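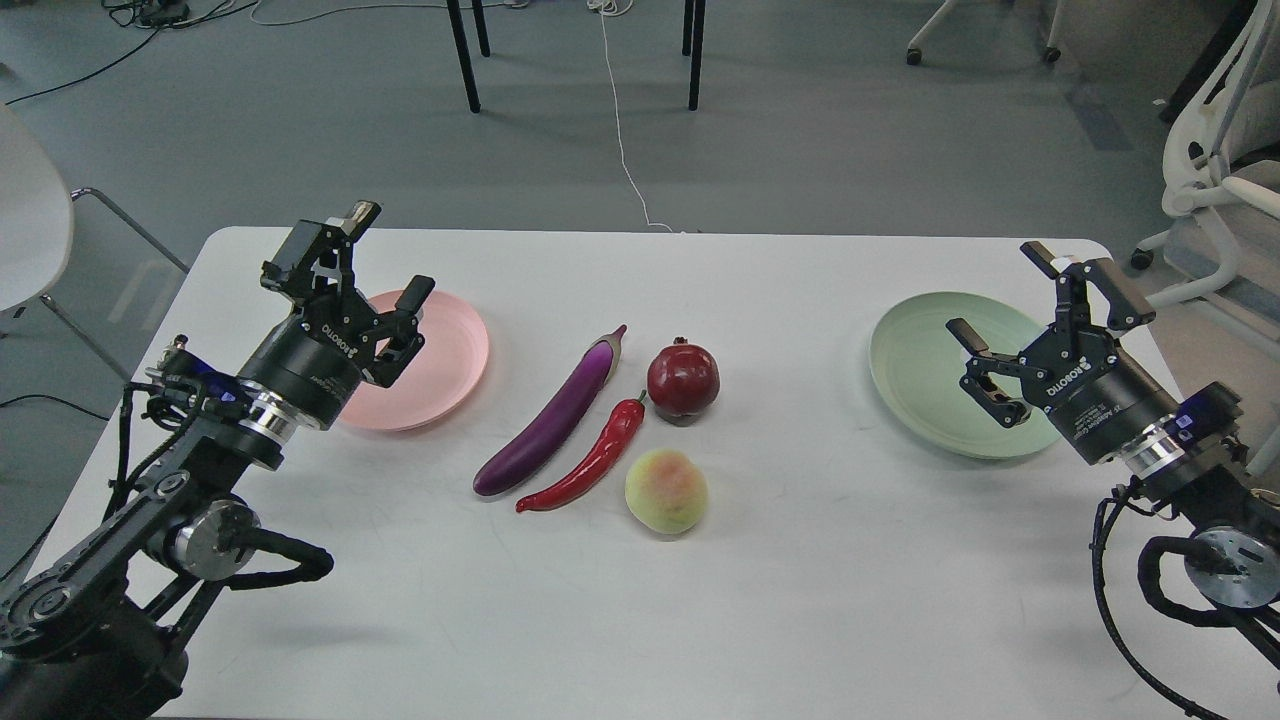
Plates out, middle of the table still up for grabs.

How I Plan a Potluck Table So the Line Keeps Moving

I have hosted the same neighborhood potluck for seven years now, and for the first few I did what everybody does. I shoved a table against the wall, let people put their dishes wherever there was a gap, and then watched my guests stand in a line that went out the door and down the porch steps. The food was great! It was also cold by the time my poor neighbor Walid Fakhoury got to it (he's too polite, he lets everyone go ahead of him).

So this is how I set things up these days. You don't need anything fancy, just some masking tape, a marker, and a bit of time the night before.

Pull the table off the wall

Do this first, before you put anything on it. A table against the wall has one side, and a table in the middle of the room has two, so you can run two lines at once. Leave enough space for a person holding a full plate to squeeze past a person who is still deciding about the potato salad. I walk all the way around mine with my elbows out. If I bump into a chair, the chair goes in the bedroom.

Do a dry run with tape

The night before, I tear off strips of masking tape and write one thing on each: plates, bread, salads, hot stuff, sauces, forks. Then I stick them down where I think they should go and pretend to serve myself. I feel silly every single time, and every single time I move at least two of them.

My order goes like this. Plates at the start, on both sides. Then bread and anything cold, then the hot dishes, then sauces right next to whatever they belong on. Forks and napkins go at the very end. Please don't put the forks at the start! People then have to carry them the whole way, and they will drop them in the beans.

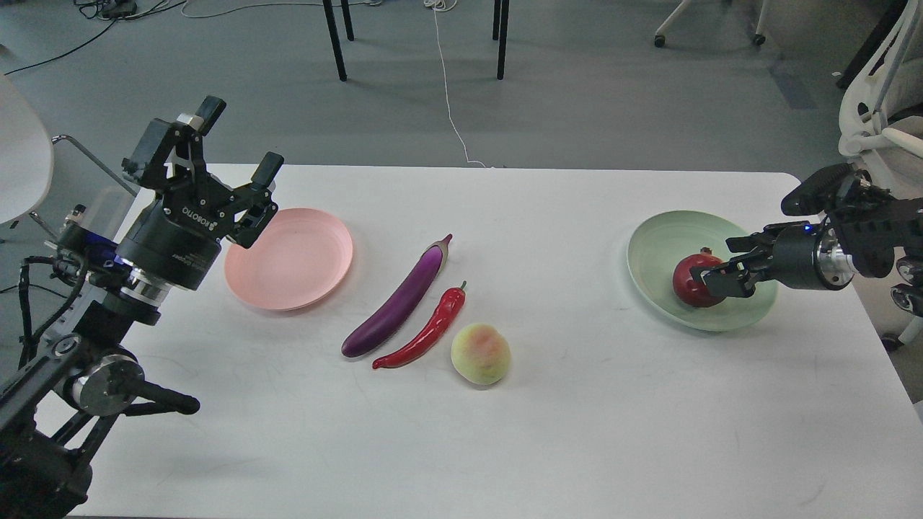

Modton, December

I wrote most of this up after our winter get-together, which was the biggest one yet. We had 126 plates and I'd been told to expect up to 140 people, so you can imagine how I slept. Lina Saliba ran over to her sister's place and came back with a box of mismatched ones, and those turned out to be everybody's favorites.

Keep drinks far, far away

Drinks get their own table, across the room if you can manage it. Pouring is slow, and people stop to chat while they do it (I'm the worst offender). I put the cups, the ice and a towel over there, plus a bucket underneath for melted ice. Hiba Abou Jaoude brings her mint lemonade in two big jugs, and I set one at each end so there's no crowding around a single spout.

Desserts can wait in the kitchen until the main table thins out. If you have kids coming, hide the brownies well. I mean it.

Ask for the right things ahead of time

A week or so out, I send one message with a short list of what's needed. I ask everyone to bring a serving spoon with their dish and to put their name on both. I also ask them to cut things up at home. A whole loaf of bread stops a line dead, and so does a roast that nobody wants to be first to carve.

I make little cards for each dish too, with the name and the common allergens: nuts, dairy, eggs, wheat, shellfish, sesame. Fold an index card in half and it stands up fine on its own. Write big. The light in my front room is terrible and most of us have reached the reading glasses stage.

Getting everybody through

When it's time to eat, I start both lines at once and send the older folks and the families with tiny ones first. I stay near the hot dishes for the first stretch, swapping out empties and wiping up drips. Anything perishable goes back in the fridge within two hours, and I set a timer on my phone, otherwise I get talking and forget.

For leftovers, save your clean takeout tubs all fall and stack them by the door with a roll of tape. Virgilio Pangilinan took home three kinds of rice last time and told me he had no regrets.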